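Keep the Counter at the Counter

The Nevthorpe library board will decide in January whether to close the front desk for good and put self-service kiosks in its place. The branch on Karakaya Street has been running that way since July. I think the board should say no, and I say that as someone who uses the kiosks and likes them.

Checking out a book is a small job. You scan the card, scan the book, take the slip. A machine does it well and most days there is no line. If lending books were all a library did, I would have no argument to make.

But a lot of people walk up to that desk without a book in their hands. They want to know how to print a form from their phone. They want the tax booklet, or the bus schedule, or the name of the office that handles heating help. I sat near the Karakaya Street kiosks for an afternoon last month, reading the paper. A man tried to pay a fine with cash, and the kiosk takes cards only. He stood there a while, looked for somebody, and left with the bill still folded in his hand.
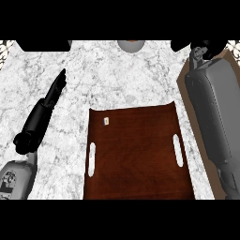
The town's answer is that staff will be "on the floor" and available to help. I don't doubt they mean it. At Karakaya Street the floor is two levels, and the same people who are supposed to be available are also shelving, running the children's hour and unjamming the printer. A person at a desk can be found. A person on the floor has to be hunted down, and plenty of people won't do it. They don't want to interrupt. My mother was like that, and she would have gone home before she tapped a busy stranger on the shoulder.

Then there is the money. The plan is supposed to save 12 percent of the branch staffing budget, and I take that number as given. What I haven't seen is the service contract on the kiosks, which come from a company called Clultovus. The first year is covered. After that the town pays for repairs and software, and the board packet lists the cost as "to be determined." I would not buy a water heater on those terms.

Ismont, the next town over, took out its desk and later put back a smaller one, open from noon to 7. It has one chair and one phone. I asked the woman working there what she did most of the day and she said forms. Her desk is no wider than my kitchen table, and it seemed to be enough.

That is more or less what I would ask for here. Leave the kiosks in for the people who want them. Keep one staffed desk in each branch, near the door, with a sign that can be read from the entrance. If hours have to be cut to pay for it, cut them in the morning, when the buildings are quiet. I'd also ask the board to hold its vote until the repair costs are in writing.

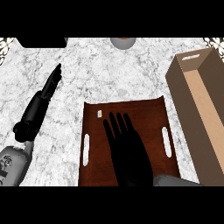 Pentti Saarinen wrote to me after I raised this at the last public meeting, and he disagrees with nearly all of it. He says the desk was never as friendly as people remember, that he waited 25 minutes there one Saturday to return a single DVD, and that older residents learn the kiosks faster than I give them credit for. He would sooner see the money go to Sunday hours.

He has a point about Sundays. The main branch has been closed on Sundays for years, and for anyone working a regular week that is half of their free time. I'd like to see that fixed too. But Sunday hours with only kiosks would mean the doors are open and the man with the cash still can't pay his fine.

Written comments go to the board secretary at the main branch, on paper or by email. The forms are in a rack next to the kiosks.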